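3.2 Carrying cases and their closing

The second group of objects in the study is the flat plastic carrying case. We chose it because it is common in homes and workshops and because people close it, stack it and lose track of what is inside it in much the same way wherever they work. The households in Perkgate and the small repair shops in Montes both kept cases of this kind, usually on a shelf near the door or under a bench. In the Carnance survey, 464 cases were recorded, and 70 of them had no label at all.

We treat a case as having three parts that matter for storage: the lid, the base, and the seam between them. The seam is what a person checks when deciding whether a case is closed. On a dark case with a molded lid this can be harder than it sounds, as the grooves on the lid run near the edges and can be taken for the seam from a distance. Size matters less. A case that is thin for its length is easy to file upright like a book, but most owners laid it flat, and a flat case tends to become a surface for other things.
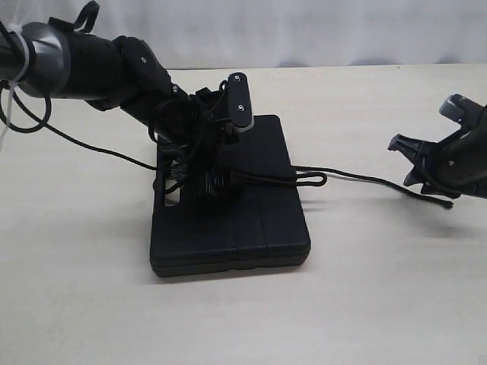

One shop owner in Montes wrote back that we had the order wrong: in her shop the case goes flat first and the label comes months later, if it comes, so the missing labels should be read as a matter of age and not of neglect. She added that she can tell her own cases apart by the scratches.

We went back to the records with her comment in mind. The survey form did not ask how old a case was, so we can't test the point fully. It did ask whether the owner could name the contents before opening the lid, and owners of unlabeled cases got this right less often in Perkgate than in Montes. The shops open their cases more often, and this may be enough to explain the difference. We added a question on age to the form used in September.

Handles were recorded separately. A cutout in the side of the case was noted as a handle whether or not the owner used it as one.

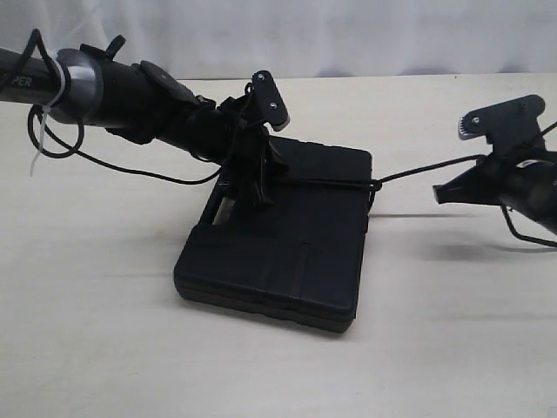
Owners who stored cases flat said they picked them up by the long edges with both hands and used the handle only when leaving the building. Owners who stored them upright used the handle nearly every time. For this reason the form has one line for how a case is lifted from storage and another for how it is carried outdoors, and the two should not be added together.

Color was written down in everyday words. Black was the most frequent answer by a wide margin. On a pale table a black case is easy to find, and on a dark shelf it is not, and several owners in Badimgate had put a strip of tape on the lid for this purpose alone. We did not count the tape as a label unless something was written on it.

Loose cables were the item most often left on top of a closed case. Owners gave different reasons, the usual one being that the cable belonged inside but did not fit with the lid down. 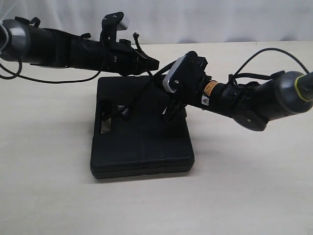 Figure 2. Closed black carrying case lying flat on a light tabletop, with a handle cutout in its left side.

In the rest of this section, "closed" means that lid and base meet along the whole front edge. Latches were left out of the definition, as many owners did not fasten them indoors.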